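Linens and Folding: A Gallery from the Clolby Household Textiles Collection

Introduction

The Clolby Household Textiles Collection holds more than 400 pieces of everyday cloth, from kitchen towels and napkins to sheets, pillow covers and plain cotton squares cut for cleaning. Most were given by families in the Urquijo district. The collection is kept for study and teaching, and the greater part of it is brought out each October for inspection, airing and refolding.

This page accompanies the display in the Okska Room. It presents the care of flat cloth as it is practiced here, with particular attention to the handling of thin and lightweight pieces, which suffer more from folding than from any other part of household use. Captions have been kept short. Fuller notes on individual pieces are available at the reading desk on request.

About the Display

The display occupies three cases along the north side of the room. The first is given to table linen, the second to bed linen, and the third to cloths used for drying, wiping and wrapping. Pieces are changed twice a year so that no item is exposed to light for an extended period. Labels give the accession number, the fiber where it has been established, and the name of the pattern where one is recorded. Undyed pieces without a pattern are listed by size.

Visitors often ask why so many plain items have been kept alongside the embroidered ones. Plain cloth was bought in quantity, used daily and thrown away when worn, and it survives in far smaller numbers than the decorated linen that was put aside for guests. The wiping cloths in the third case were for many years the least consulted part of the collection. They are now requested more often than the tablecloths.

Notes on Handling

Thin cloth is lifted by two corners of the same edge and held level before it is laid down. The edge between the corners should be straight without being strained. Slight folds in the body of the cloth are acceptable at this stage and are smoothed on the table, working from the center outward with a flat hand.

Pieces with an irregular outline are not pulled into a rectangle. Notched, torn or unevenly cut edges are left as they fall, and the fold is taken from the straightest side. Old creases are not pressed out. A new fold is placed a short distance from the old one so that the same threads do not carry the strain again.

Work surfaces are kept pale and clear. White tabletops show lint and loose threads readily, and any fibers found are placed in a paper envelope marked with the accession number of the piece. Sleeves are rolled back, and jewelry is removed before handling begins.

Storage

Folded pieces are stored in Bostix archival boxes, 600 mm long and 400 mm wide, with acid-free tissue between the layers. Each box carries a contents sheet inside the lid and a second copy is kept in the register. Larger sheets are rolled on covered tubes and stored flat on the lower shelves, where the weight of the roll is supported along its full length.

Very light cloths are interleaved singly. They are not stacked directly on one another, and nothing is placed on top of them. The register for this group was last revised on 15th May and lists 80 pieces, including several received without any record of their former use.

Visiting and Reproduction

The Okska Room is open during the regular hours of the Clolby building. Study visits require an appointment, and applicants are asked to name the pieces they wish to see. Reproduction of the gallery material for teaching is permitted with credit to the Clolby Household Textiles Collection. Requests for other uses should be made in writing to the collection office.

Gallery

Thin white sheet, held by its two lower corners above a white worktable. The lower edge is nearly straight; the upper edge is uneven, and soft vertical folds run through the piece.
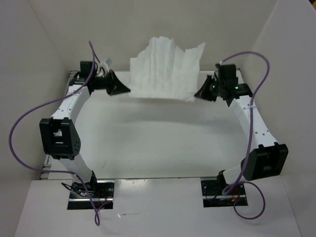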